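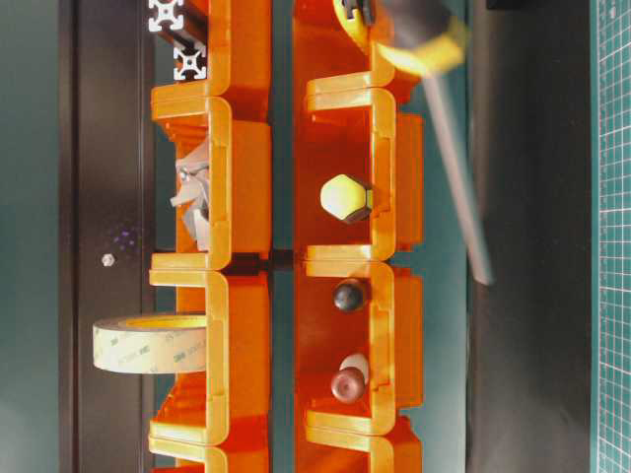
Reading time: 8 minutes

Recording Pick Examples from a Two-Column Bin Station

This guide applies to all operators who record demonstrations for the Kakbridge picking set at the Lurkton site. It covers preparing the bins, recording episodes, labeling them, and handing a session over for review. Operators who have not yet completed the station safety briefing should do so before continuing.

Before you begin

Confirm that you have the following:

A station login with recording rights
The object sheet for the current week
The session plan, which lists the bins to be used and the number of episodes for each
Access to Favico, the labeling tool

A standard session consists of 100 episodes. Sessions may be divided between two operators, provided that each operator logs in separately.

Step 1. Load the bins

Place objects according to the session plan. The plan names bins by column and by position from the top, so that "left 2" means the second bin down in the left column. Use the same naming in all notes.

A bin may hold a single item or several small ones. Both cases are needed. A roll of 3M tape that sticks out past the rim of its bin calls for a different approach from a hexagonal piece resting fully inside, and a group of small balls requires the operator to choose one target while leaving the others in place. Creased or folded material should be loaded as it comes. Do not flatten it between episodes.

Objects may overlap if the plan permits it. Where one object partly covers another, record the upper object as the first target.

Keep the cutting mat beside the station clear unless the plan calls for placing objects on it.

Step 2. Check the view

Open the preview and confirm that both columns are visible and that the rims appear level from one column to the other. The top and bottom bins may be partly outside the view. This is acceptable for the standard camera position, but those bins must not be used as targets unless the plan says so.

Glossy items such as balls will show a bright highlight. Adjust the lights only if a highlight hides the outline of the object. Record any change of lighting in the session notes.

Step 3. Record an episode

1. Return the arm to its home position.
2. Select the target bin and object in the session panel.
3. Press Record and wait for the tone.
4. Guide the arm to the bin at a steady pace, entering through the open front.
5. Close the gripper on the object and withdraw until the object is fully past the rim.
6. Move to the drop point given in the plan and release.
7. Press Stop.

Some blur is to be expected in individual images while the arm is traveling. It is not grounds for discarding an episode. Blur during the grasp itself should be reported, as it usually means that the approach was too fast.

If the gripper touches a rim, continue the episode and mark it "contact." If a bin shifts, stop at once, reseat the bin, and mark the episode "void."

Failed grasps are to be kept. An operator may make one further attempt within the same episode. After a second failure, press Stop and mark the episode "missed."

Step 4. Vary the starting conditions

The learning system performs poorly when every example begins the same way. After each set of eight episodes, change at least one of the following:

The bin in which the target object rests
The direction the object faces
The other objects sharing the bin
The height at which the arm begins its approach

Do not change all of them at once. Reviewers compare neighboring sets, and a single change is far easier to trace.

Step 5. Label the session

Labels are entered in Favico on the day of recording. Each episode requires the target bin, the object name, the outcome, and the image at which the gripper first closes. Use the names on the object sheet exactly as written. If an item is missing from the sheet, enter "unlisted" and notify Tsion Abdella, who maintains it.

Do not guess at an object that cannot be identified in the recording. The label "unclear" is available and should be used.

Step 6. Submit for review

Close the session and select Submit. Review is carried out by Nhàn Dương and Greer Tennant. Sessions submitted on Saturday are placed in the following week's queue. A returned session will carry comments on individual episodes, and only those episodes need to be recorded again.

Current totals

As of October, the set holds 3556 recorded episodes, of which 2460 have passed review. The remainder are either in the queue or awaiting corrected labels. Void episodes are excluded from both figures.

Questions about the session plan should be directed to Chiến Diệp. Requests for station time go to Hường Tạ.

Related pages
Homing the Arm
Object Sheet: How to Request a New Entry
Outcome Labels in Favico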